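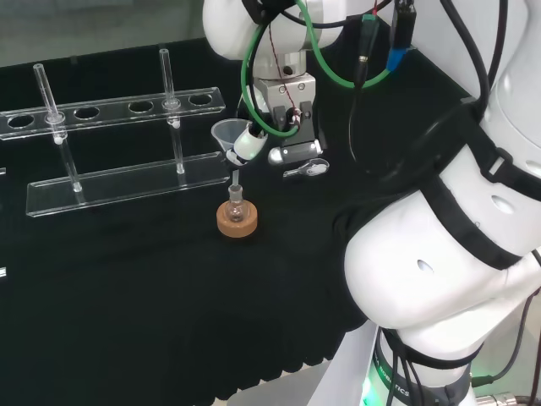

Hurwood wrote:

The 206 out of 300 figure in the July summary is hard to interpret without a definition of success. Does a trial count if the powder ends up in the flask but some of it hangs in the funnel stem? And was the wrist view available at training time only, or at test time as well? We tried a similar setup with an overhead view and could not get a usable signal once the funnel was seated.

Replies in order.

A trial counts as a success only if the residue on the funnel, by weight, is below the threshold in the protocol file. Powder held up in the stem is a failure, even when the flask has received most of the charge. With the looser definition (any visible powder in the bulb) the number goes up, but we don't think it says much about the policy, so it was left out of the summary.

The wrist view is used at both training and test time. The policy was trained on 2,524 demonstrations from the Jõgi cell, all with the flask in a cork ring on black cloth. The head view goes in at lower resolution and mostly helps with the approach. Once the gripper is over the funnel it contributes very little – masking it for the last part of the motion changed nothing we could measure.
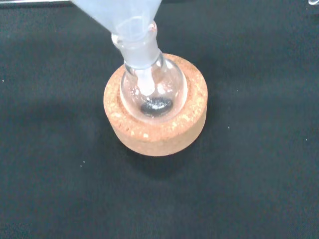

The residue check is a separate step and is not learned. It weighs the funnel after the pour, and its output never reaches the policy. We tried feeding an image-based estimate back in as a stop signal, using the Vuvwood segmentation code, and dropped it after 3 training runs. Glints on the round glass were labeled as powder too often.

One correction to the summary: the 300 trials used a single funnel size. The table header says "sizes", left over from an older draft. Please don't cite it as a result across sizes.

Per-trial logs are in the Marnura archive under the same run name.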